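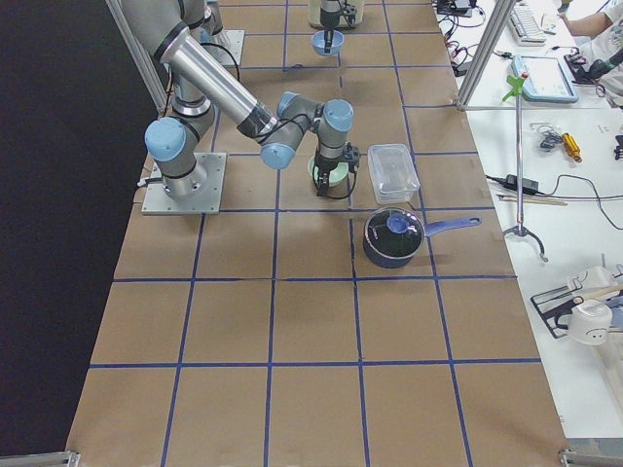 Valeriano Soler
Shop regular and reviewer of things with too many screws

6 min read

The Ostiseck two-finger gripper kit costs $200 and arrives in a box that would comfortably hold a pair of boots. I bought one in January for an arm at our shared workshop in Homthorpe, built it, disliked it, rebuilt it, and then bought a second for the other arm. Make of that what you will.

You get a bag of black plates, a bag of linkages, a bag of fasteners and a 50-page manual, most of which is the same safety warning in several languages. The assembly pages are decent until step 11, where you're told to "fit the linkage as shown" beside a drawing that shows the linkage already fitted. I put mine in backward. It opened when told to close, with real conviction, and I spent an evening blaming the software before I took a screwdriver to it.

Fit and finish are better than I expected for the money. The plates went together without filing, the holes lined up, and the fingers met squarely on the second build. The screws are a soft grade of metal with shallow heads, so use a driver that fits and don't lean on it. Ostiseck includes four spares, which suggests somebody there has met their own screws.

My test for any gripper is kitchenware. Machined blocks are what manufacturers like to film, and anything can pick up a machined block. A cheap plastic bowl has a thin, curved, slightly slick rim, and it will tip or squirt away if you come in at a poor angle. The Ostiseck comes down with one finger inside and one outside and pinches. On the default force setting it pinches like an aunt. Turn it down a third and the bowl stops flexing.

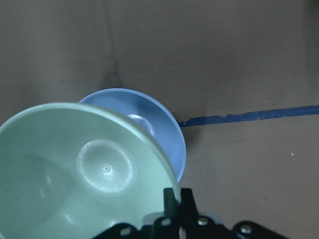

On the rim of the green bowl, with the blue one behind it.

I've now logged almost 2,000 grips across the pair. Bowls are the strong suit. Lidded food containers are fair if you take them across the short side. Saucepans depend entirely on the handle: grab too far from the pan and the weight twists it in the fingers, and you get to watch a pot slowly nod at you. I'd like a wider, grippier pad as an option. The Fenora kit, which I had before this one, came with three sets of pads and was worse at everything else.

Cable routing is the real complaint. The kit supplies one clip. One! The cable has to get past a wrist that turns every way it can, and the manual's guidance on the subject is a photo of a gripper with no cable. I ended up leaving a generous loop along the forearm and checking it before each run, like a man patting his pockets for his keys.
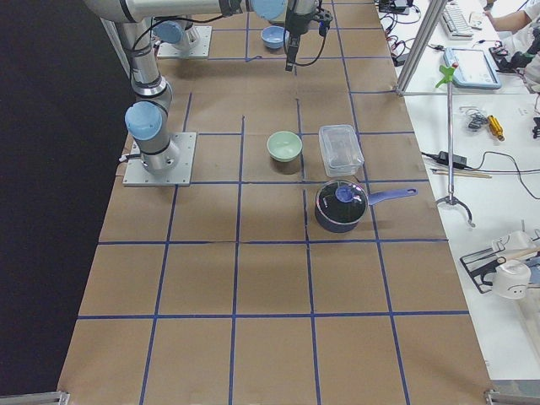
Calibration took me longer than the build. Ostiseck's setup routine wants you to touch off at known points, so you need a surface with known points on it. Kraft paper and blue tape will do. They sell a printed mat for this, and I'm sure it's lovely, but paper is cheap and you can peel up a line when you've laid it crooked, which I did. Measure from the base plate every time. If you measure each square from the last one, your error travels with you, and by the far end of the table it has brought friends.

One tip if you add a wrist camera: mount it so the fingertips stay in view. I first set mine to look past them, got a beautiful picture of the tabletop, and had no idea where the fingers were in relation to anything. 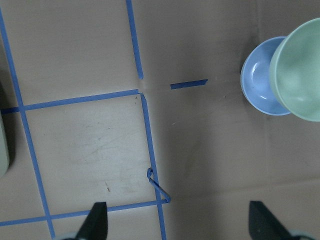
Wrist view: fingertips at the bottom, tape grid, dishes at upper right.

Support is one fellow named Rivas who replies overnight, politely, and in a single sentence. He confirmed that the step 11 drawing is wrong, and said the next printing would fix it. My second kit had the same drawing. By then I knew which way the linkage went, so it took me one evening instead of two.

Would I buy a third? I only have the two arms. But if you have one with a bare wrist, a free weekend and a set of bowls you aren't sentimental about, it's good value. Four stars out of five. Half of the missing star is for the clip, and the rest is for page 23, which in both of my copies was page 22 again.

Contact | © 2020 Valeriano Soler | Back to top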